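Frequently Asked Questions: Suturing Demonstration Collection
Ulex Program for Learned Instrument Control
Page last revised 29 Dec 2022

General

What is the purpose of the collection?

The Ulex Program gathers recorded examples of suturing performed by trained operators through a teleoperated surgical robot. The recordings are used to train a learning system that predicts the next short motion of each instrument from what its cameras see and from the present position of its joints. The collection is a research activity. No recording is made during patient care, and no system trained on the collection is approved for clinical use.

Which tasks are included?

The current protocol covers interrupted stitches along a straight incision. Each stitch is divided into five stages: needle pickup, needle passage, thread draw, knot tying and tail trimming. Running stitches were considered at the planning stage and were set aside for a later protocol. Requests for additional tasks may be sent to the program office, which reviews them every July.

Who may serve as an operator?

Operators must hold a current certificate for the console on which they will work and must complete the program's own orientation, which lasts one half day. Surgical residents, practicing surgeons and experienced laboratory staff are all eligible. An operator's first 12 recordings are treated as practice and are not released to partners, although they remain on file.

Are operators expected to work at their best possible speed?

No. Operators should work at the pace they would normally use. Recordings made in haste tend to merge the stages of the stitch, and annotators then have difficulty placing the boundaries between them.

The Recording Session

How is a session organized?

A session consists of one incision closed from one end to the other. Each stitch is stored as a separate recording, called an episode, and carries the number of its place along the incision. An episode begins when the operator presses the left pedal and ends when the pedal is pressed again. The period between episodes is not recorded, and operators may use it to rest, adjust the seat height or speak with the session lead.

Completed stitches are left in place for the remainder of the session. A learning system that has seen only a bare incision performs poorly once earlier knots and trimmed tails enter its view, and the later episodes of a session are of particular value for this reason.
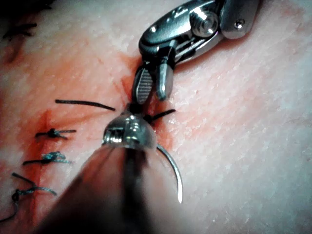
Episodes are numbered from the first stitch even when the first stitch is rejected. Operators should not restart the count. If an episode must be repeated, the repeat receives the same number followed by a letter, and both versions are kept.

What should an operator do if the needle is dropped?

Continue. The operator should recover the needle with either instrument and resume the stitch without ending the episode. Recoveries are among the most useful material in the collection, and a learning system that has never been shown one has no basis for attempting it. The session lead will mark the recovery in the log. An episode should be ended early only if the needle leaves the reachable area, if the thread breaks, or if the console reports a fault.

May two operators share a session?

A session should be completed by a single operator whenever possible. Where a change is unavoidable, it must take place between episodes, and the new operator's code must be entered before the pedal is pressed. The Alach site has, on occasion, submitted sessions in which the code was not changed. These sessions have been withheld from release until the operators can be identified from the room log.

Why are cameras placed close to the instruments?

The endoscope view shows the whole working area and is the view most familiar to operators. It does not always show the contact between the jaws and the needle or thread, which is frequently hidden by the instruments themselves. Close cameras supply part of what is missing. Their drawback is that a nearby shaft may fill much of the view and fall outside the range of focus. Such views are retained. The learning system will meet the same conditions when it is in control, and removing them from the training material would give a false impression of the task.

Is lighting held constant?

Lighting is set at the beginning of each session and left unchanged until the end. It is varied between sessions by the session lead, who selects one of the settings on the lighting card. Bright reflections from metal surfaces and dark areas toward the side of the view are both accepted, provided that the instrument tips remain visible.

Annotation and Review

How are the stages of a stitch labeled?

Annotators watch each episode at reduced speed and mark the moment at which one stage gives way to the next. The most common disagreement concerns the start of knot tying. Under the present rule, the stage begins when the thread is first laid around an instrument, whether or not the loop is later used. A loop that slips off and is formed again does not begin a new stage – it is given the secondary label "retry" and the stage continues.
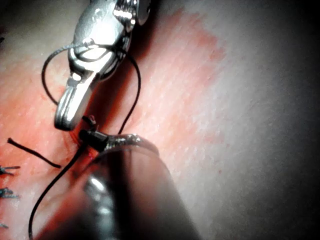

Ulex Program Notes, Vol. 3, No. 2 | Page 38

The stage ends when both instruments have released the thread after the final throw. If the operator keeps hold of one end in preparation for trimming, the boundary is placed at the moment the other instrument begins to move toward the cutting position. Annotators who cannot locate the boundary should apply the label "uncertain" over the affected interval and leave the decision to the reviewer.

How should loose thread be treated?

Only the thread in use during the current episode is labeled as active. Cut tails, loose lengths left on the surface and the knots of earlier stitches are labeled as background thread. The distinction matters a great deal in practice. In the first version of the collection no such distinction was made, and the system trained on it would at times reach for a tail left over from a finished stitch.

Color should not be used as the sole guide. The same thread can look black, gray or blue according to the angle of the light, and annotators are asked to follow the strand back to the needle or to the instrument that holds it before assigning a label.

What causes an episode to be rejected?

Episodes are rejected for missing camera data, for clocks that do not agree, or for a calibration check that was not completed. They are not rejected for clumsy or slow work. Of the first 89 episodes submitted under the current protocol, 51 passed review without comment, and most of the others were accepted after their stage boundaries had been corrected.

Who settles a disagreement between annotators?

Each episode is labeled by two annotators working separately. Where their boundaries differ by more than the permitted interval, a reviewer examines the episode and enters a final value. The original labels are kept with the episode so that partners may study the disagreement if they wish.

Needle Handling

Is a particular grip required?

The protocol does not prescribe one. Operators hold the needle at different points along its curve and at different angles to the jaws, and this variety is wanted. The protocol does ask that the needle be held by its body and not by its point, and that the operator settle the grip before moving toward the incision. A short pause at this moment gives the annotator a clear boundary between pickup and passage.

Adjusting the grip with the help of the second instrument is permitted at any time. The adjustment is counted as part of the stage in which it occurs.

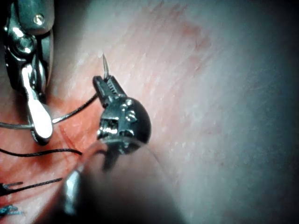

By Stavros Karagiannis, Demonstration Standards, Ulex Program

Operators often ask whether the second instrument should be kept out of the way while the first holds the needle. It should not. Managing the thread with the second instrument is part of the skill the collection is meant to record, and an instrument held idle away from the work teaches the system to leave it there. Operators should manage the thread as they would in their ordinary practice, including any tension they would normally apply.

Does the program record force?

Direct force measurement is not available at every site. Motor current is recorded at all sites and may be used as an indirect indication of load, subject to the cautions given in the data guide. Partners should not compare values between sites without first applying the correction table for each console.

Access and Use of the Data

Who may request the collection?

Academic groups and nonprofit laboratories may request access by submitting the standard form with a one-page statement of purpose. Commercial groups should write to the program office before completing the form. Qudah and Norby, as contributing sites, have standing access and do not need to reapply.

In what form are the episodes supplied?

Each episode is supplied as a folder holding the camera streams, the joint positions of both instruments, the pedal record and the stage labels. All streams share a common clock. A short reading script is included, and partners are advised to run it on the sample folder before requesting the full set.

May an operator withdraw recordings?

Yes. An operator may withdraw any or all recordings by written request, and no reason need be given. Withdrawn episodes are removed from the next release. The program is unable to recall copies already supplied, but it notifies every partner of the withdrawal and asks that the affected episodes be deleted.

How should errors in the labels be reported?

Errors should be reported on the correction form, giving the session code, the episode number and the time at which the error occurs. Reports that concern a single boundary are normally handled by the annotation desk. Reports that concern a labeling rule are passed to Demonstration Standards, and any change to the rule is listed in the following issue of the Program Notes.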